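9/14/18

**Doll swap at Erkwood is back, and my spare bed has been taken over**

I'm so happy to report that the Erkwood doll swap is on again! So-ying Tai got the hall at Prarnden for us for one afternoon in December, and she's hoping for 80 handmade dolls this time. Crochet, knit, rag, sock, whatever you've got in the basket. It's $4 a table, and kids get in free.

If you've never been, you bring a doll you made, put it in a box with a card or two, and go home with one made by somebody else. I've done it 3 times now and I still get silly about it the night before.
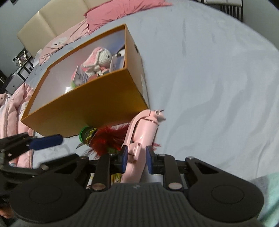 I like a big open box, the brighter the better, and I want the doll lying where you see her face first. Mine has a pink hood with white edging and a bow under the chin, and I redid that bow more times than I care to say (white yarn shows everything). Washing notes should go in with her — please do that, even if it's only a line or two. Last time I got a lovely rabbit and had no idea if I could put him in the machine.

Karam, the yarn shop, is giving us some 800 yards of leftover cotton for the make-it-there table, so come even if you haven't finished anything. Bring your own hook, though. They only have big ones.

Sign-up sheets are at the Karam counter and at the Clusteck library desk. So-ying would like names early so she can work out the tables, and if you can carry chairs, tell her that too!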